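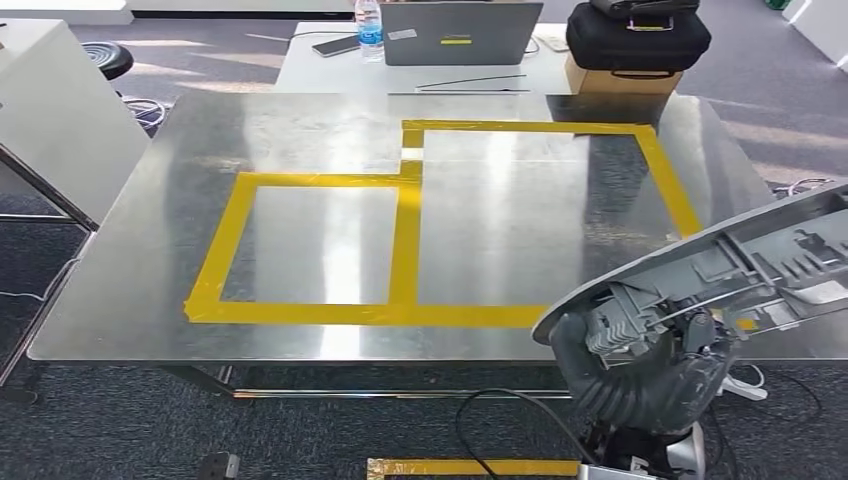
Yellow tape marks out two rectangles on a steel table.

189 shares | 12 comments

Naveed Niazi joined his first union in February, at 46, and he is still a bit sheepish about how long it took. "My dad was a member all his life, and I thought, well, that was his era," he tells me over a second pot of tea at his kitchen table in Gwilliam.

Then Brelico cut the night allowance, and he found himself knocking on doors. "People weren't angry at me for asking, they were lonely, I think. They wanted someone to labour through it with." The local has 200 members now, and he'd love to see 2000. "My neighbour votes the other way and she signed before I did!" he says, topping up my cup.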